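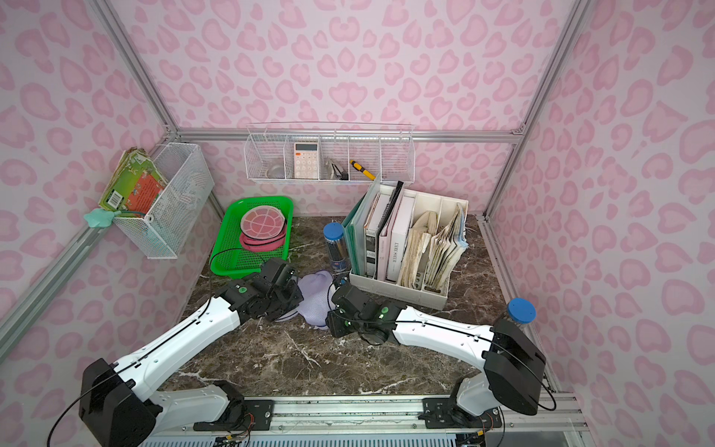 ## The Loud Wall Is Back

Wallpaper. Again. Ten years of white paint and greige, and now everyone I know under 40 has a sample book on the coffee table and paste in their hair.

I started asking in May, after my sister did her half bath in bananas. Not a tasteful leaf. Bananas. She loves it, her husband shuts the door.

Elias Jaber has hung paper for 26 years, mostly in houses, a few restaurants, one dentist. For a long stretch he was taking more down than he put up. "Stripping, stripping, stripping," he told me over the phone, driving. "I bought a second steamer. I thought that was the rest of my life." Last spring the calls changed. Small rooms first. Powder rooms, closets, the nook under the stairs. Then ceilings, which he hates and charges for.

What do people want? Animal print, a lot of it. Leopard mostly, and hardly ever in leopard colors. Pink on pink is big. So is a mossy green one he has hung four times this year on the same street, and none of the neighbors know about each other yet.

Hala Aoun runs Moussa, a two-room shop with a bell on the door that doesn't work. Rolls up to the ceiling. She keeps the quiet stuff at the front and says the customers walk right by it now.

"They come in with a phone picture of a hotel bathroom," she said. "Then they ask me is it too much. I say yes! That is why you liked it."

Her cheapest decent roll is $30. Her most expensive is $270 and comes in a box like a wedding dress. I asked to touch it. She watched me the entire time.

### Peel and stick, or not

Big fight here. Renters want the sticker kind, obviously, and it has gotten better. Jinar, the line Hala carries, slides around a bit before it grabs so you can fix a crooked start. Elias won't hang it. Says walls with any texture spit it out by the second summer, and flat paint with no primer comes off along with it when you move. He has seen a landlord cry, his words.

Widad Hakim disagrees, loudly. She has papered three apartments in sticker and got every deposit back. Her trick is a hair dryer on low and a whole evening, pulling slow, straight down, never out toward you. Also she wipes the wall with plain water first and waits overnight. Most people skip teh waiting.

She does the inside of drawers too. Bookcase backs. The fuse box door. "If it's flat I'll do it," she said. Her kitchen has five patterns and a plaid rug, and I thought I'd get a headache. Stayed three hours. Had soup.

### The pattern repeat thing

Read the label. Please. The repeat is how far down the roll before the pattern starts over, and a big one eats paper. I bought four rolls of a Taka stripe-and-fern for my hallway and needed six. By then the dye lot was gone. The new rolls are a hair yellower and I see it every single time I go to bed.

Small spots and blobs are forgiving, you can be off a little and the eye doesnt catch it. Stripes in an old house are misery. No corner is square. Start in the least noticed corner, drop a plumb line, don't trust the door frame.

Order one extra. Keep it in a closet, not the garage.

### Will we be sorry

Probably, some of us. Evaristo Leone, who sells houses, tells clients to paint before listing and they mostly ignore him. He had one place with a tiger-print dining room sit for weeks. It sold in the end to a couple who asked if there was any left over.

My grandmother's kitchen had orange teapots, floor to ceiling. We made fun of it for years. When the house went, my aunt cut a square from behind the fridge, where it hadn't faded, and had it framed. It's over her stove now. White walls all around it.

I've ordered the pink leopard for the laundry. Two rolls, plus one.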